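Section 4. Setting Up the Sorting Baskets

Read before you start. Applies to the Medeiros basket set, all sizes. If your set came from the Jorkano outlet the lids are packed separate, see Section 7.

4.1 Before you begin

You need: a clear table, both baskets, packing tape, a soft brush, the card labels from the envelope. Scissors too. Allow a bit of time the first go, after that it's quick.

1. Clear the table. Wipe it, let it dry.
2. Take the baskets out of the carton. Lift from underneath, not by the rim.
3. Brush out any loose bits of fiber. Short strokes, along the weave.
4. Run a hand round the rim. Loose strand? Tuck it back under the next twist. Don't pull it, don't cut it.
5. Check the corners. A little give is fine, a cracked strand is not. Send cracked ones back to Zernell with the packing slip, part no. 303.

Note: color varies from one basket to the next. Not a fault.

4.2 Tape and labels

1. Keep the tape by the basket while you work, end folded over so you can find it again.

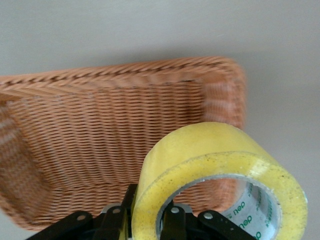 Can I stick the labels straight onto the weave?
Tie them on with the string in the envelope, adhesive lifts the fibers when it comes off and leaves a sticky patch that collects dust.

2. Thread string through the hole in the card, then through a gap under the rim. Double knot.
3. Write the label before you tie it. Much easier.
4. Tape is for the carton and for bundling, never for the basket itself.

CAUTION: Tape pulled off a basket can take strands with it. The warranty does not cover this, we get asked alot.

4.3 Placing the two baskets

One basket for things waiting to be sorted, one for things that are done. Which is which is up to you, just don't swap halfway.

1. Put the full basket on one side, the empty one on the other.
2. Leave open table between them. Minimum gap 80 cm if two people are sorting, less if you're on your own.
3. Line them up level with each other. Long sides parallel if you can.
4. Keep both back from the front edge. Sleeves catch.
5. Flat on the table, nothing folded underneath. 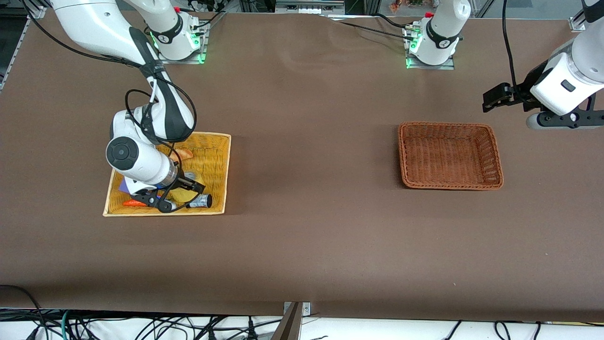
Fig. 4-2. Full basket left, empty basket right, open table between.

4.4 Loading

1. Cans and other heavy things first, on their side so they don't tip.
2. Soft things next, anywhere there's room.
3. Small loose items last or they end up at teh bottom and you're digging for them.
4. Stop at the rim. Shallow baskets, no heaping.

Note: nothing wet. Nothing straight from the oven either.

CAUTION: Do not carry a loaded basket by one end. Both hands, under the base. Max load is on the tag, if the tag is gone ask Clallik support for the sheet (page 86 of the full parts book).

4.5 Sorting

1. Take one item at a time. Decide, move it across, next.
2. Can't decide? Set it on the open table and keep going. Come back to it after.
3. When the first basket is empty, brush it out before you refill.
4. Change the labels over if the baskets change jobs.

4.6 Putting away

Empty both. Brush, air dry, away from the radiator. Stack with a sheet of paper between or the rims rub. Tape the carton shut along the middle seam only, 2 strips, so it opens clean next time.

Questions on this section go to Tainá Assunção at the Clallik help desk, mornings, closed Tuesday. Missing labels or string, same desk.

Next: Section 5, Fitting the Liners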